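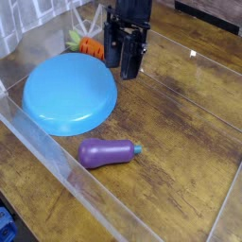 The play-food set came to Kasbridge in April, and its keeper began with storage. "The bowl goes upside down," she said. "It keeps dust out of it."

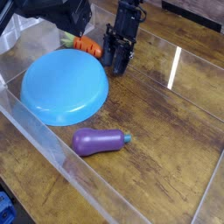 Toy carrot behind the upturned blue bowl.

The carrot is the older piece. "The ridges hold dirt. I use a dry brush - 2 passes." 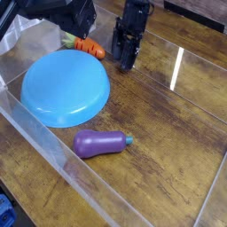 She is less strict about the tabletop. "It was scuffed when we got it from Viner. I wipe it and leave the finish alone."

The eggplant gets a damp cloth.

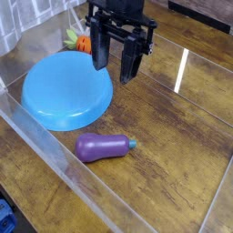

Eggplant in front of the bowl, stem cap to the right.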